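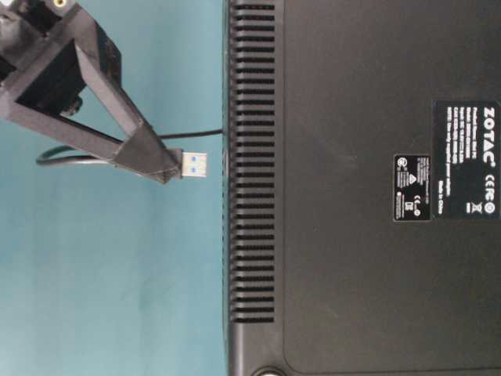 Figure 5. USB Type-A plug lined up with the side of the mini PC, before insertion.

Section 5: Connecting USB devices

Follow this section once the mini PC has been unpacked and its power adapter has been checked. The steps are the same for a keyboard, a mouse, an external drive or the Sunwood licence key.

Before you start

Shut the computer down if you are connecting the licence key for the first time. Other USB devices can be connected with the power on.

Work on a flat, clean surface. Keep the ventilation slots clear.

Connecting a device

1. Turn the mini PC so that you can see the port you want to use.

2. Check the plug. A USB Type-A plug has a flat, rectangular metal shell. A blue plastic insert usually indicates USB 3.0.

3. Look inside the port for lint or dust. Remove any with a dry, soft brush.

4. Hold the plug by its moulded body and keep it level with the port. The plastic insert in the plug must face the open side of the port.

5. Push the plug straight in until it stops. If it does not enter easily, take it out, turn it over and try again.

6. Lay the cable so that it leaves the port without pulling sideways. Leave a loose curve in any spare length.

7. Return the computer to its normal position and turn it on if it was shut down.

CAUTION: Do not force or twist the plug. Damage to the centre tongue of a port cannot be repaired on site.

CAUTION: Never push a cable or a tool into the ventilation slots.

Note: External drives should go in a USB 3.0 port where one is free. A keyboard or mouse will work in any USB Type-A port.

If the device is not recognised

Unplug it, wait 5 seconds and plug it in again. Try a second port. If a licence key still does not appear, write down error code 644 or 1117, whichever is displayed, and contact the Claldale help desk.

Last revised September 14, 2020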